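The Clean Shirt Problem: Why We Own Too Many Clothes and Wear Four of Them
Speaker notes, Sernen Library evening talk, 7 Aug 2024

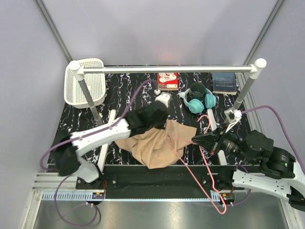 Slide 1. Black cloth, crumpled, held over a marbled black tabletop.

Leave slide 1 up while people find seats. Start when the door closes, or when the man with the thermos stops talking, whichever comes first.

OPENING
Good evening. My name is Noémie Hervieu and I own 118 items of clothing. I know this because in June I put them all on the bed, and then had to sleep on the couch.
(Pause. If they laugh, fine. If they don't, keep moving.)
Of those 118, I had worn 11 in the past month. The rest were waiting for a wedding, a diet, or a version of me who goes sailing.
Ask for hands: who has something in the closet with the tag still on? Who has moved it from one home to another? Keep your hand up if it has moved twice. Put my own hand up here.

PART ONE - THE CHAIR
Every bedroom has the chair. Clothes on the chair are too clean for the laundry and too dirty for the closet. Some of you have an exercise bike doing the same job.
The chair is useful to us tonight. Whatever lands there is what you wear. If you want to know what your real wardrobe is, forget the closet and look at the chair.
Tell the Clorberg story, short version. Two years in a rented apartment there with one closet rod, which came down in the second week. I lived off the chair until the lease was up and no coworker ever remarked on it. I was a little hurt.
(Do NOT tell the long version with the landlord. It ran eight minutes in Lecomte and lost the back row.)

PART TWO - BLACK THINGS
Everyone buys black because it goes with everything. Then you own seven black sweaters, and each one is a slightly different black, and none of them goes with the others.
Hold up the two cardigans. Ask which one is navy. Wait for the argument to die down. They are both navy.
Washing notes, for the people who came for practical advice and are starting to worry:
Turn dark things inside out. Cold water. Less detergent than the cap tells you, the cap is an optimist. Skip the dryer for anything you'd be sad to lose.
Wool can go a long time between washes if you air it. Socks cannot. Somebody always asks about socks.

PART THREE - GETTING RID OF IT
I tried selling first. The nicest coat I owned, $169 new, got one offer: $8, and could I deliver it. I still have the coat. I wear it now, out of spite, and it turns out to be warm - cut "turns out," say "it's very warm."
Didier Aubert ran the clothing swap at Clillari and let me use his rule: you bring a bag, you leave with less than a bag. I left with a bag. It was a smaller bag, he'd want me to say that.
Donation bins: clean, dry, buttons on. If you wouldn't hand it to a friend, it doesn't become charming by going down a chute.
Rags: old T-shirts, yes. Old fleece just pushes the water around the counter.

CLOSING
Homework, and I mean it. Turn every hanger backward tonight. When you wear something, hang it back the right way. Look again at the end of winter and try not to take it personally.

QUESTIONS
Likely ones: moths (cedar is pleasant, cleaning the wool before storage is what matters), ironing (I don't), how to tell a spouse about the cargo shorts (refer to Didier).
Leave the cardigans on the table so people can check the color. Get both back this time.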